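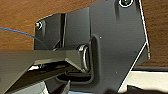

Dark gray plate and silver screw head, close view.

Review: Prurkier Service Card Reader, desktop edition
Reading Room Reviews, Sostirley Family History Library

The Prurkier Service Card Reader is a program for transcribing and indexing military service papers. The user loads scanned pages, marks the fields to be captured (name, unit, rank, next of kin, place of enlistment and so on), and receives a draft transcription to be corrected on screen. The publisher is Bech, whose census indexing software is already in use on two of the Library's public computers. A single license costs $40 and does not expire.

The Library tested the program on the Grornton collection, a set of enlistment and discharge papers for men and women of Grornton who served in the First World War. The collection has 3615 pages in all. For this review, staff selected 226 pages covering a mixture of printed forms, typed letters and handwritten medical sheets.

Installation

Setup was completed without difficulty. The program does not require an internet connection after registration, and scans remain on the user's own computer. Researchers working with restricted family papers will find this useful. Registration requires an email address, and our confirmation message took 48 hours to arrive. The program cannot be opened until it does.

Transcription

Results on printed forms were very good. Surnames, service numbers and dates of enlistment were generally read correctly, and the program handled the abbreviations for common regiments and corps with little help. It also keeps the original spelling of place names, a choice we support. Earlier Bech products replaced older spellings with modern ones and gave no notice of the change.

Handwritten sheets were less satisfactory. Hospital admission entries, in particular, needed close checking against the page. The word "influenza" was read on several sheets as a surname. Ship names written in pencil were often skipped entirely, and the program gives no warning when a field has been left blank. Users tracing a voyage or a hospital transfer should expect to enter most of that material by hand.

Crossed-out text is ignored by default. Service papers were frequently amended, and a struck-out next of kin may be the only record of a first marriage. The setting can be changed under Page Options, where it is labeled "Include canceled text." We recommend changing it before the first page is loaded, as pages already processed must be run again.

Search and export

Searching is quick and allows for variant spellings. It is also possible to search for relatives named in a file, so that a mother or sister can be found under her own name. Finished records can be exported as a spreadsheet or as plain text. There is no direct export to family tree programs. The source reference is carried through to every exported line, provided it was entered at the start of the session.

Documentation

The manual is a short file opened from the Help menu. It is clearly written as far as it goes, though the chapter on shared projects describes a screen that is missing from the desktop edition.

Recommendation

Recommended for societies and individuals working mainly with printed or typed service papers. Those whose material is largely handwritten may prefer to wait for the next release, which Bech has announced for November. The program is available on the computer nearest the map cabinets, and an introductory session is held each Wednesday in the reading room. Readers should bring their scans on a memory stick.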